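About Darnach

Darnach is a school of household practice, founded by Cayetano Echevarría and governed by a board of 12 members. The school offers instruction in laundering, mending, linen care and the orderly keeping of clothing. Its main building on Tuncer Street was dedicated on 29 Jun 2019.

Enrollment in the current year stands at 238 students. Classes are limited to 20, and each student is assigned a place at a table for the full term. The academic year opens in October.

The first course, Sorting and Folding, is required of all students. It begins with small articles. Socks are gathered in a basket, taken out, laid flat, matched by color and size, and folded in pairs. Students then proceed to shirts, table linens and bedding. The advanced course, known as Dindico after the hall in which it is taught, covers fabric repair and wardrobe storage.

The school provides woven baskets and keeps its work tables free of cloth covers.

Sorting and Folding: table and basket
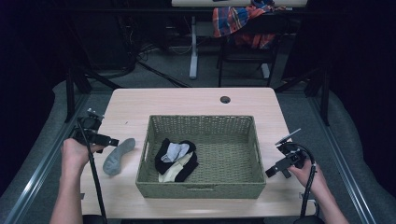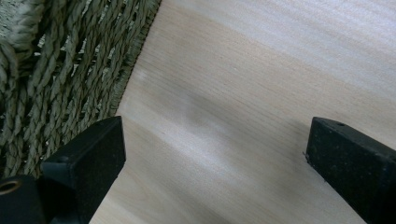
Families may borrow baskets and printed folding guides from the Lastico Reading Room for up to 12 days. The Reading Room holds 673 titles on textiles and home management and is open to the public during school hours.

Inquiries concerning admission should be addressed in writing to the Office of the Director. Applications are reviewed in the order received.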